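FOR IMMEDIATE RELEASE

7 March 2018

# Taltcombe Pauses Uratik Garment-Folding Cells After Gripper Fault, and Shares What We Have Learned So Far

TALTCOMBE, 7:00 a.m. All of us at Leto Garment Services want to begin with the news that matters most, which is that no one was hurt. We are a small company in a small town, and a good many of the people reading this have a neighbor or a cousin on our sorting floor, so we would rather say it in the first line than make you hunt for it.

Last week we switched off all 19 of our Uratik folding cells at the Taltcombe sorting center after one of them kept hold of a garment when it should have let go. The cell went on moving with the cloth still pinched in its gripper, pulled a pair of jeans off the work surface, and drew the fabric up against the wrist of the arm before the motor finally tripped on overload. An operator standing at the next station had already pressed the stop button by then (well done, and thank you!), but the arm did not stop as quickly as it should have, and that delay is the part of this story we take most seriously.

The cells have stayed off since then, apart from supervised test runs on one bench that has been set aside for the investigation. Folding for our donation partners and resale customers is being done by hand in the meantime, and we will say a little more about that further down.

## What went wrong

Clothing is difficult for machines. A box has the same corners every time you pick it up, but a pair of jeans arrives in a heap, and the cell has to find an edge, slide a finger under it, close on it, lift it and lay it somewhere sensible, and then decide whether any of that went the way it was supposed to. Most of our trouble over the past couple of years has been of the gentle sort, a dropped sleeve or a crooked fold, and our operators are very good at setting those right with a quick tug and a press of the green button.

The fault last week was of a different sort. Our engineers have traced it to two things happening together. The first was in the release check. When the gripper opens, the controller is meant to confirm that the fingers have really parted before the arm is allowed to travel. In a software update we installed ourselves, the time allowed for that confirmation was shortened to speed up the cycle, and if no answer came back in time the controller carried on as though the answer had been yes. It should have treated silence as a reason to stop. We wrote that change, we approved it, and we own it. 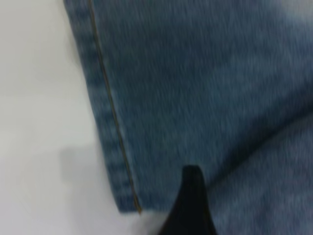

The second was mechanical. A hem is the thickest and stiffest part of a trouser leg, and when a finger goes in close beside one, the doubled cloth can wedge itself between the finger and its mounting. On the cell that failed, a return spring had weakened enough that the fingers could not push the wedged cloth clear. Either problem alone would most likely have ended in an ordinary error message. With both present, the arm moved off with its load and the controller believed its hands were empty.

We also looked back through the maintenance log with fresh eyes, and it was a humbling afternoon. Of the 3,000 release cycles logged on that cell in the days before the fault, 2,797 were confirmed normally. The remainder had passed on the shortened timer without any confirmation at all, and our dashboard showed every one of them in green. The information was sitting there for us to see, and our screens were set up in such a way that we did not see it.

## How we are testing

The test bench is plain on purpose, with a smooth pale top and no bins or fixtures crowding the arm. We are working through the kinds of clothing we handle most, one piece at a time, with a trained operator at the stop button for every single run and a second person keeping the written record. Nothing is being run overnight, and nothing is being run on a timer. If the bench crew wants to stop for the day because something sounds odd, they stop for the day, and there is no form to fill out explaining themselves.

So far we have completed 653 supervised grasps with the original timing restored and a new spring fitted. We are not going to publish a success rate yet, because the harder garments are still ahead of us and it would not be fair to anyone to wave around a number from the easier ones.

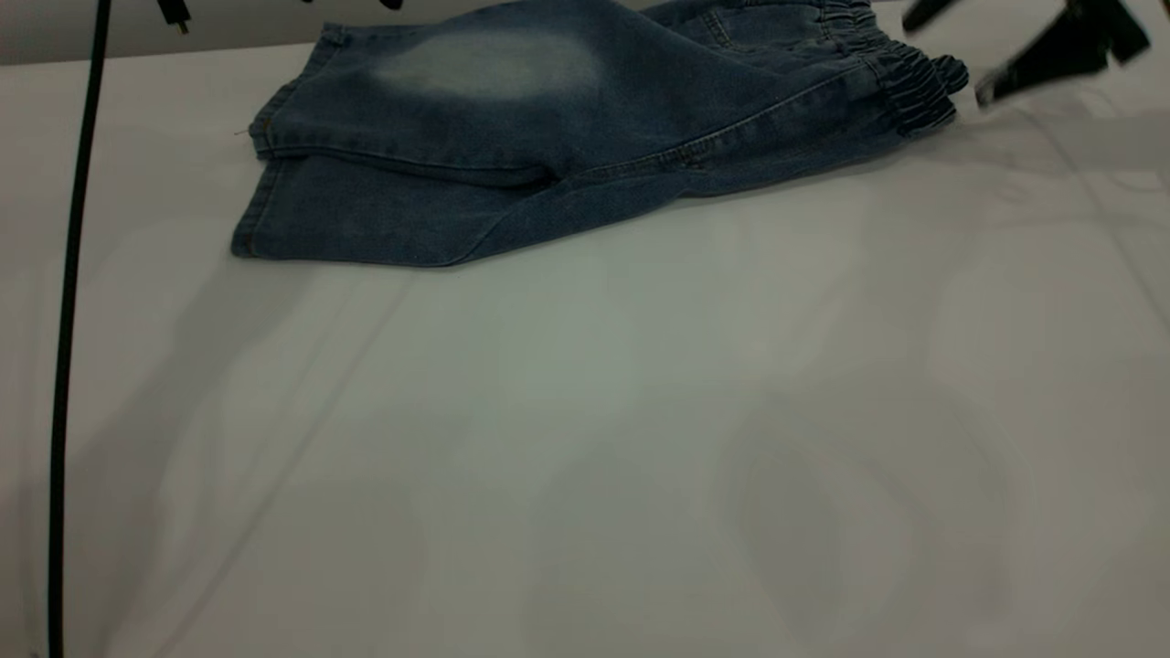 Our harder garments come from a list that the sorting floor drew up for us, and it is a better list than the engineering office would have managed alone. Heavy denim is near the top, and so is anything with a gathered waist. A pair of dark blue jeans with an elastic waistband puts both in front of the gripper at once, since the waistband bunches into many narrow ruffles and each of those is a place where a fingertip could pick up more cloth than the controller expects. Hooded sweatshirts, lined skirts and children's overalls come after that, and we expect the overalls to keep us busy for a good long while.

## What is changing

Several changes will be in place on every cell before it goes back to work, and we would like to set them out clearly:

- The controller will not move the arm until the gripper has confirmed that it is open. If no confirmation arrives, the cell stops and calls for a person.
- Return springs will be inspected by hand at the start of every shift and replaced on a fixed schedule.
- The stop circuit has been rewired so that pressing the button cuts drive power directly, without passing through the cell's software first.
- An unconfirmed release will show in red on the dashboard, and it will stay red until somebody signs for it.
- Any change to timing, force or speed now needs a signature from the sorting floor as well as from engineering.

That last item came from the operators themselves, who pointed out (kindly, but firmly) that they had noticed the cells getting quicker and had never been told why. They were right to raise it, and we are sorry they had to.

## Deliveries, hours and pay

Hand folding is slower, and some orders are going out later than we promised. Resale customers should allow extra time on mixed bales for the present. Donation partners are being served first, and their pickups are continuing at the usual times from the Dow Street dock. If your order is urgent, please call the front desk and tell us so, and we will do everything we can to move it up the line.

No one on the sorting floor has lost hours or pay because of the shutdown, and no one will. Several people from the office have been taking turns at the folding tables alongside the regular crew, who have been very patient about the state of our folded shirts.

## When the cells will return

We hope to bring the first few cells back a little at a time once the harder garments have been tested, and to have the whole line running again by June. Please treat that as a hope and not as a promise. If the bench turns up something new we will take longer, and we will tell you that we are taking longer.

A full written account of the fault, including the log pages and the wiring drawings for the new stop circuit, will be available to customers, employees and any other operator of similar equipment who asks for it. If you run folding or picking cells of your own and have shortened a release timer to save a moment here and there, we would gently urge you to go and look at what your controller does when it hears nothing back.

## About Leto Garment Services

Leto Garment Services sorts, folds and packs used clothing for donation partners and resale shops from its center in Taltcombe. Visitors are welcome at the front counter during business hours, although the folding hall is closed to tours until the cells are back in service.

**Media and customer contact:** Leto Garment Services, Front Office, Dow Street, Taltcombe. Please mention "folding cells" when you call or write so that your message reaches the right desk.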